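3.2 Luggage in the hallway and bedroom

Of the 662 household items logged in the Beltville flats, 31 were pieces of luggage. Most of these were hard-shell cabin cases, and the remainder were holdalls and rucksacks. Residents were asked where each piece was kept between trips, how often it was moved, and what, if anything, was stored inside it.

Luggage differs from the other bulky items in Section 3.1 in that it has no settled place. A vacuum cleaner or an ironing board usually had a cupboard or a hook, and went back to it. Suitcases were found behind doors, on top of wardrobes, under beds and, in six flats, standing in the hallway for the whole study period. Several residents described the hallway as temporary, although the April visit found the same cases in the same spots.

The position of the handles had more effect on this than we expected. A case with a carry handle on its narrow side can be lifted and laid flat, or slid out from a low space, with one hand. Where the only usable handle was at the top, residents tended to leave the case upright, and an upright case needs floor space that most of the bedrooms did not have. Figure 2 shows a hard-shell case with a side handle.

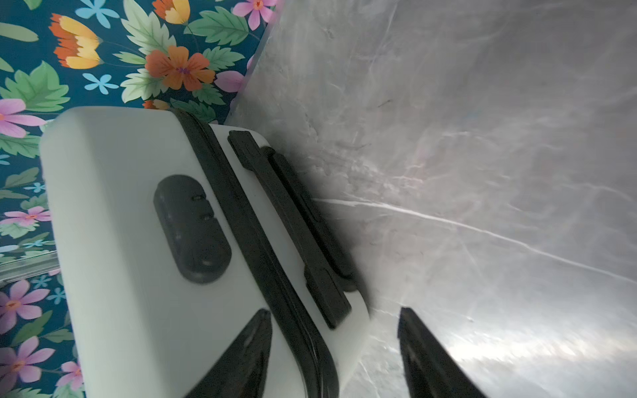 Figure 2. White hard-shell suitcase with black zip trim, combination lock and side carry handle.

Locks were rarely used at home. Residents who stored winter clothing or spare bedding in a case left it unlocked, and two mentioned having forgotten a combination and having to work through the numbers before a trip. We did not record whether forgotten combinations led to a case being replaced - the question was added too late, after the Pudum pilot had already closed.

Pale cases were treated with more care than dark ones. Owners of white or cream shells spoke of scuffs and marks from lift doors and kerbs, and some kept the case in its fabric cover or in a bin bag. Owners of black or navy cases seldom mentioned marks at all. Pale cases were also less likely to be used as a surface for other things, such as folded laundry or post, which partly explains why they were moved more often in the diary entries (see Table 4).

The diaries contain 2798 entries in total. Entries for luggage cluster before and after holidays, as would be expected, with a smaller group linked to seasonal changes of clothing. The Mulligan coding scheme has no category for a case used as storage, so these entries were coded under both "travel" and "clothing".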